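The Understudy

The Skivley Players had 30 seats and sold 2 of them on opening night, both to Hélène Chisholm, who liked somewhere to put her coat.

She had written the play. It was called Okitz, after a town she had passed through once on a bus, and it concerned a widow, a mayor and a disputed well. The mayor was to be played by a dentist named Fraser. At ten past five Fraser telephoned to say he had lost his voice, in a voice that carried very nicely.

"Then I'll need the understudy," said Hélène.

"Is there an understudy?"

"There's Jaxon."

Jaxon Bergeron ran the lights. He had seen every rehearsal from the top of a ladder and knew the mayor's lines the way a man knows the songs in a supermarket. He was also six foot four, and Fraser's costume had been made for Fraser, a compact person. They got the robe as far as his elbows.

"What did you come in?" Hélène asked.

"A parka."

"And under the parka?"

Jaxon looked at his feet. He had been hoping to get through the evening without opening the parka. He said he could run home, it was only two streets, and he had plenty of shirts there. He came back with none of them. Everything decent was in the wash, he said, and his mother was standing in front of it.

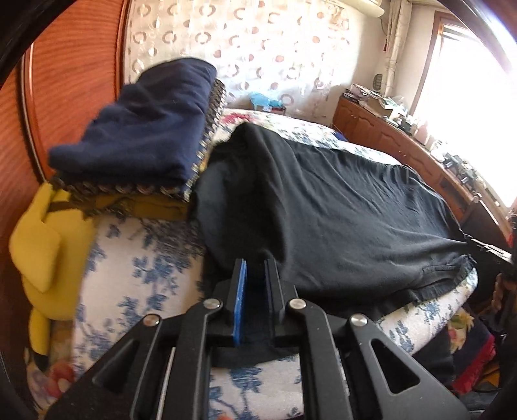
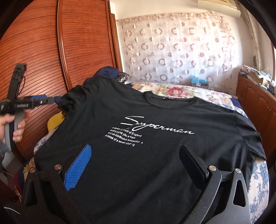

Hélène had been in the theater for most of her life and believed that an audience would accept anything if it was walked on slowly enough. So at 7:30 the mayor of Okitz, a man of 1840, made his entrance with the sleeves of a robe knotted at his throat and, across the chest of his black t-shirt, the word Superman in big white script. He crossed to the well. He put a hand on it. He said, "Madam, I am but a servant of this town."

The coat, in seat two, did not stir. But the woman from the ticket desk had come in to sit down, and she laughed so hard that the boy who sold the candy came to see what was wrong, and he stayed too.

Fraser's voice returned on Thursday. Hélène thanked him, told him he must rest it, and asked if he had ever worked a dimmer. By February they were doing the play in the big hall with 200 chairs, and she had cut the widow.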